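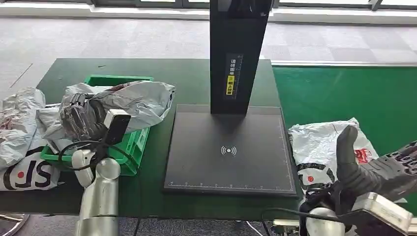 Black column and base plate on a green tabletop

About Ukeo

Ukeo is a small, independent newsroom covering climate and energy politics in Flirnwood and the valley around it. We go to the planning meetings, read the reports that come stapled to the back of the agenda, and then write up what was decided in words you can follow over breakfast. We love doing it!

We started as a newsletter, written in the evenings and sent to people we mostly knew. The first issue was a long piece on why the council had put off its flood plan yet again, and the replies were brilliant – corrections, old maps, a very long email about culverts that we still go back to. After nine issues it was plain that a newsletter couldn't hold it all, so we built this website.

What we cover

Anything where a decision made by people in office changes the air, the water, the bills or the bus routes. That means council votes and the county energy plan, but also what our MPs say about climate when they're at home and how they vote on it when they're away. During election campaigns we send every candidate the same six questions and print the answers in full, spelling mistakes and all (a candidate once answered only the one about bins, and we printed that too).

We also follow how climate gets talked about in the press. Some of our favourite pieces have come from taking a headline that everyone was sharing and going back to the study behind it. Quite often the study is more interesting, and a good deal odder, than the headline let on.

Who pays for it

Readers do, mostly. There are two kinds of membership, a standard one and a cheaper one for anybody who needs it, and you choose which is yours without having to show us anything. Everything we publish is free to read either way. We take a small amount of advertising from local shops and the market. We don't take adverts or donations from political parties, energy companies or anyone standing for office, and if a member turns out to be covered by that rule we give the money back.

The list of everyone who has given us a larger sum is updated every March and you'll find it under Money in the menu.
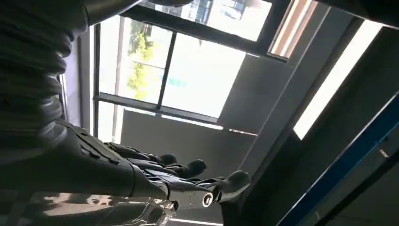 E. Çetinkaya

How we work

Every story is read by at least one person who didn't write it. If we quote a document, we link to the whole document. If someone is criticised in a piece, they hear from us before it goes out, with enough time to give a proper answer, and their answer goes high up in the story where people will see it.

We get things wrong now and then. Corrections go at the top of the article with a note of what changed, and they stay there.

Opinion pieces are marked as opinion. We run them from all sides of the valley, and we've had some cracking arguments in the letters section about wind turbines on the ridge. Keep them coming – we read every letter, even the ones we can't print.

Come and say hello

Our office is on Godard Street in Flirnwood, up the stairs beside the bakery. We hold three open evenings a year, where you can tell us what we're missing, look through our meeting notes and have a cup of tea. Dates go in the newsletter first.

If you have a story, a leaked agenda or a photo of a river doing something it shouldn't, use the form on the Contact page. You don't have to give your name.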